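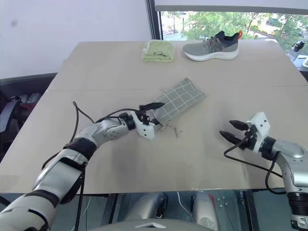 Staying in Stodine or out on Nollholm for a week at the beach, no car?

Posted by pebblewalk, 12 June 2023

We have a week off at the end of the month and want to spend it on the coast near Stodine. Two adults and one child, age six. We will be coming in by train and won't have a car.

I have it down to two places. One is an apartment in Stodine itself, on the street behind the harbor. The other is a cottage on Nollholm, on the far side of the island from the ferry landing. The cottage is $400 less for the week and is much closer to a beach, at least on the map. The listing says it is "a short ride from the boat" but doesn't say what kind of ride.

What I would like to know:

Is there a bus on Nollholm, and does it meet the ferry?
Can you buy normal groceries on the island or do you have to bring them over?
Is the town beach in Stodine good enough for a week, or would we be taking the ferry every day anyway?

We are not interested in nightlife. We mostly want to swim, walk a little and eat dinner early. I have read the tourist office page but it is mainly about the music weekend. Thanks for any help.

harborside_kt

I have stayed in both, most recently last summer, so I will take these in order.

There is a bus on Nollholm. It is a small one, it takes cash only, and it meets most of the boats but not all of them. The last boat of the evening has no bus. If your cottage is on the far side, that is a walk of over an hour on a road with no sidewalk, which I would not do with a six-year-old and luggage. There is one taxi and you need to call it the day before. Ask the owner of the cottage if they will pick you up. Many of them do, and that may be what "a short ride" means.

Groceries: there is a shop by the landing. It has bread, milk, eggs, pasta, frozen things and some fruit. It is expensive and it closes early on weekends. We did one large shop in Stodine before crossing and used the island shop for milk. The supermarket in Stodine is a few minutes from the train station, on the same side as the ferry dock, so it is not out of your way. 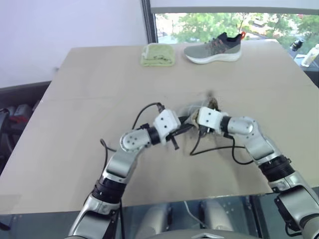 The ferry allows as many bags as you can carry on yourself, but there is no cart at the dock, so pack the food in something with straps.

The town beach in Stodine is fine. It is sand at the north end and stones at the south end. It shelves gradually and there is a roped-off area for children. It gets full on a sunny weekend and is quiet on weekdays before school lets out. The island beaches are better looking and have more room, but the far side gets the wind, and the water there is colder. We had two days out of seven when nobody wanted to go in.

With no car and a young child I would take the apartment and do two day trips to Nollholm. The crossing is 22 minutes. Look at whether a 10-trip card makes sense for you. It can be shared between people in the same group, and any trips you don't use are still good the next season. You have to buy it at the dock office, and the machine doesn't sell it.

If you do go with the apartment, ask which floor it is on. The buildings behind the harbor are old and most don't have elevators. Also ask about the fish dock, where the trucks start early in the morning.

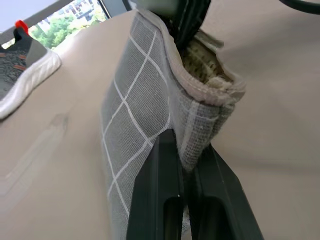 Gray mesh fabric with a white grid and a pale binding edge

usside_regular

Skip both and stay in Usside. One stop farther on the train, better beach, half the people. We go every year.

lowtide44

I agree with most of the first reply, but I think it undersells the island a bit. Nollholm has under 1,000 people living on it and in June you can have a whole beach to yourselves on a weekday. If the owner will drive you to and from the boat, and if you are happy to stay put most of the time, the cottage would be my pick. You can rent bikes at the landing, including ones with a child seat or a trailer, and the road is mostly flat after the first hill.

For early dinners, the Snorradóttir guesthouse on the island serves food to people who aren't staying there. They start at five. Call in the morning to get a table. It is plain food, fish or soup most nights, and they will do a smaller plate for a child. I don't know their hours for this year, so check before you count on it.

Usside is nice too but there is only one place to eat there and it was closed for repairs when we went by.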